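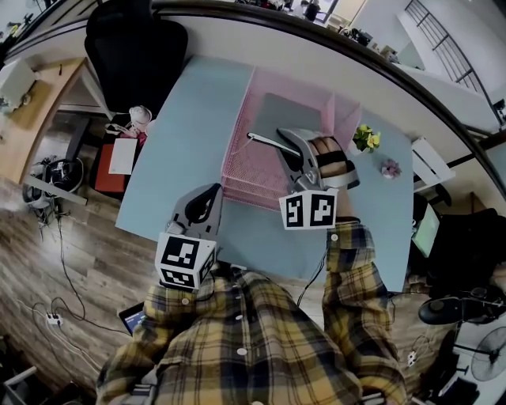
Reviewer 2 objected to the first draft of this section on the grounds that a tracking dropout in a hand-held gripper is an inconvenience and should not be written up as a fault. Anyone recording demonstrations, the reviewer wrote, expects to throw some away, and a policy trained on what remains ought to be none the worse. We have kept the section, and this is our answer to it.

Figure 4. Hand-held gripper demonstration at a tabletop. The right gripper reaches into a mesh desk tray; marker cubes are mounted on both devices.

5.2 Silent pose failures in the Nel recordings

The objection would hold if the dropouts announced themselves. The Zokberg tracking software reports a confidence value for every pose, and the documentation advises discarding any episode in which that value falls below threshold. We followed the advice. Of 1002 episodes recorded for the Nel set, 215 were discarded this way, and the remainder were passed to training as clean.

They were not clean. When the resulting policy was run on the Deko arm, it drove the fingertips into the wall of the tray on 35 occasions before the trials were stopped. Our first explanation was poor calibration of the arm, and we lost most of October to it. Recalibrating changed nothing we could measure. Only after replaying the training episodes against the raw video did we find that in 156 of the accepted recordings the estimated gripper pose had jumped sideways during the reach and then settled, with the reported confidence high throughout.

The cause seems to lie in the marker geometry. With only one face of a cube in good view, a square marker seen at a shallow angle admits two plausible orientations, and the solver must choose between them. This ambiguity has been known for as long as people have used such markers. What surprised us was that the Zokberg filter smoothed the wrong choice into a believable trajectory and then rated it highly. A confidence score computed after smoothing tells the user how well the filter agrees with itself. We would not call that a safety check, and we are sceptical of published results that lean on it as one.

Reaching into a container makes matters worse. The wrist tilts, a cube face turns away, and the walls leave little room for a pose error that would go unnoticed over an open surface. We suspect that pick-and-place benchmarks on bare tables have hidden the problem for this reason, although we have not tested that claim on anyone else's data.

Two remedies were tried. The first, adding the Vameo inertial unit to each gripper, flagged many of the sideways jumps but also rejected fast and perfectly good movements, and its supplier's claim of "drop-in" synchronization did not survive contact with our logging setup. The second was a plain consistency test on the unsmoothed poses, rejecting any episode in which the orientation flipped between neighbouring images. It is crude. It caught nearly all of the episodes we had already identified by eye, but that is a weak endorsement, as the threshold was tuned on those same episodes.

We do not claim that the retrained policy is safe. It struck the tray less often, in a shorter set of trials, with the arm's force limit lowered after the earlier collisions. Those changes were made together and we cannot separate their effects. A reader inclined to credit the consistency test with the whole improvement should wait for a trial in which the force limit is held fixed. The Deko controller's own collision stop triggered late in several of the original contacts, and that behaviour is taken up in Section 5.3.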